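About Vurska

Vurska is a small workshop in Jarkdale. We make and sell thin wooden strips for people who build things by hand: window blinds, plant supports, model boats, small boxes. 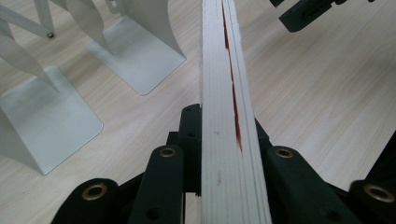

My name is Aniela Domański and I started the workshop in February, together with my cousin. Before this we both worked many years at Najafi, a furniture maker in Stikville, where the thin offcuts went to the stove. We asked if we may take them home, and they were so kind to say yes. From these first bags we learned what customers like and what they send back.

Today we buy our boards new. Each board is cut, dried on the rack and sorted by color, the pale ones separate from the dark ones. Small marks from the wood we leave as they are - we do not paint over them. If you need strips with a very clean face, please write it in your order and we will choose them for you.

We sell in bundles, never by single piece. The usual bundle has 48 strips, and for schools we prepare one with 56. Please keep them lying flat in a dry room.

Visitors are welcome in the workshop, but please call before you come, we have only 2 parking places. Letters and samples you can send to the same address as orders.

Page updated 2020-04-19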